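Olá outra vez! Chegou dezembro, a caixa de correio encheu-se de promoções e eu, em vez de tratar dos presentes, passei o mês a jogar. Já lá vamos.

## O que andámos a jogar

Desde outubro que o nosso grupo se junta na cave da livraria Montoya, e a coisa cresceu mais do que eu esperava (da primeira vez éramos tão poucos que nem abrimos a segunda caixa de bolachas!). O favorito da estação continua a ser o Cevwood, um jogo de florestas e serrações em que toda a gente começa muito simpática e acaba a bloquear o rio ao vizinho. As regras têm 2 páginas, as discussões sobre as regras duram a noite inteira.

Eu perdi quase sempre. A minha teoria é que guardo os lançamentos bons para casa, quando estou a treinar sem ninguém a ver — a minha família acha que é só falta de jeito, e talvez tenha razão. Mesmo assim, acho que um bocadinho de azar faz bem a um jogo. Tira peso às decisões, dá conversa e deixa que um estreante ganhe a quem já leu o manual três vezes.
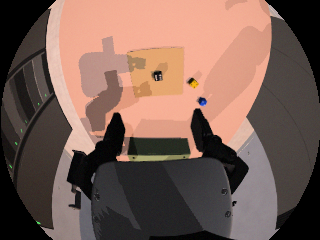 ## A tabela do Cardale

Muita gente me perguntou pelos pontos do torneio de Cardale, por isso aqui vai. A equipa vencedora fechou com 1.433 pontos, um recorde da casa, e a nossa ficou-se pelos 897. Não é glorioso, eu sei, mas no ano passado fizemos ainda menos e desta vez chegámos à última ronda com hipóteses de subir! Depois caímos na armadilha do costume, que é gastar o ouro todo cedo demais e passar o resto do tempo a olhar para as cartas com cara de caso.

## Coisas práticas

A biblioteca de empréstimo já tem mais de 158 jogos, quase todos doados por vocês. Obrigada, a sério. Se têm em casa o Monard há mais de um mês, tragam-no no próximo encontro, que há fila de espera (e verifiquem se as fichas de comércio estão todas no saquinho, da última vez apareceram dentro do manual).

Em janeiro quero experimentar uma noite só de jogos curtos, daqueles que se explicam enquanto o chá arrefece. Aceito sugestões por resposta a este e-mail — e quem tiver uma ampulheta que funcione, que a traga, a nossa entope a meio.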